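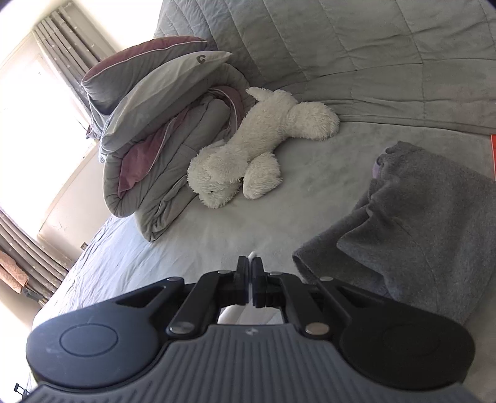 Bedroom chores recorded by hand for Prullenura's home robot project

Prullenura has begun collecting examples of bedroom tidying for a learning system meant to handle soft household items. The work is done in people's homes with hand-held grippers. A person holds the tool, does the chore with it, and a camera on the tool records each movement.

The company is working in 4 homes this season and has 743 recordings so far. Most are of bedding, with pillows, comforters, fleece blankets and plush toys making up the bulk of the list. Kitchen and hallway tasks will be added once the bedroom set is finished.

Kazimiera Stępień, who runs the collection, said the team picked beds first after an earlier model did badly with them. It could pick up a box or a cup without much trouble. When it was given a folded comforter it tended to grab one layer and drag the rest onto the floor.

"A mug has the same shape every time you reach for it," she said. "A comforter doesn't. We need a lot of different folds, in a lot of different rooms, before the model sees any pattern in them."

Plush toys bring their own trouble. Long fur hides where the body begins, and a toy on its side can have an ear or a paw lying over the part a person would normally grip. Collectors are asked to lift each toy from whatever position it is in and not to straighten it first.

Each home is given a target of 300 recordings. Collectors get a short sheet of chores, such as moving a toy off the bed or setting one pillow on top of another, and choose the order themselves. Curtains stay as the household has them. Trefor Parry, who trains the collectors, said he wants bright mornings as well as lamplight in the set, including windows that wash out to white.

Training takes 2 hours. Parry said new collectors usually move too fast, and that the closing of the fingertips has to be slow enough to show up clearly in the recording. They are also told to keep their free hand off the bed. Failed grasps are kept and marked as failed.

Recordings are checked by Marianna Zalewska and Jarosław Michalski. They discard any in which a person's face or a readable letter or bill appears, and they write a one-line label for each of the others. Zalewska said the labels for fabric take longest, with "blanket," "throw" and "fleece" often used for the same item by different collectors.

Households are paid for each session and can ask for their recordings to be deleted. Collection in the bedrooms is due to end in February. Prullenura has not said when the model will be tested on a robot.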